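Subject: Re: [chores] Are we there yet? (egg edition)

Hi all,

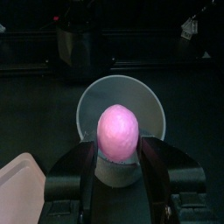
*Pink egg between the two fingers, pale dish behind it.*

Marijke Visser wrote in May:

> I keep reading that the home robot is nearly here, and I keep looking
> at my kitchen and not believing it. My test is simple. Can it put away
> the groceries without me standing over it? I don't care if it's slow.
> I care if I come home to yolk in the drawer. Has anybody on this list
> got one doing a real chore, start to finish, in a real house? Videos
> from a lab bench don't count.
>
> Marijke

Well, Marijke, by your rules I'm out already, because mine is very much on a bench. But I'll answer anyway, since you asked about eggs (sort of) and eggs are what I've been chewing on all spring!

Picking things up is in much better shape than it was when I joined this list. Two plain fingers and a camera down by the wrist will get you a surprisingly long way. What I like about the wrist view is that you see what the hand sees, and it isn't much: the thing you're holding, the insides of your own fingers, and a bit of table. Try unloading a dishwasher while looking through a paper towel tube and you'll have a fair idea of the problem.

Holding is where it gets fussy. Squeeze too little and the egg slides when the arm turns, squeeze too much and, well, yolk in the drawer. I had a long back and forth with a guy at Coppens about this. He thinks you want touch sensing in the fingertips before you let one of these near breakfast. I think you can fake a lot of it with soft pads and patience — he thinks I've never cleaned egg out of a finger joint. (I have. Use cold water, not hot.)

The folks over at Wilness have been keeping a tally for a shop-floor job, small parts out of a bin and into a tray, all day long. Last I heard they were at 2802 picks and 933 of them needed no help from a person of any kind. That's one in three, give or take, and they were pretty pleased with it! For a part you can drop, fine, you pick it up again. For a carton of eggs I'd like a better number than that before I leave the house.

And then there's everything on either side of the grip. Somebody has to open the fridge, find the carton behind the orange juice, get the lid up with one hand, and notice that one egg is stuck to the cardboard. I wrote out "put away the eggs" as separate steps once and got to 9, and the gripping was 1 of them. Lestumberg had a nice write-up on the door part alone, and if anybody saved a copy I'd love to have it again, my link is dead.

So my answer is no, not start to finish, not in my kitchen. Folding towels, maybe, if you're not picky about corners. Wiping a flat counter, yes, I'd trust it with that now. Groceries I'd put 4 years out, and I said the same thing to the Samlow people and got laughed at from both directions.

Has anybody tried the stuck-egg thing with a suction cup? I'm asking before I buy one.

> I'd settle for one that carries the bags in from the car.

Stairs or no stairs? That changes everything.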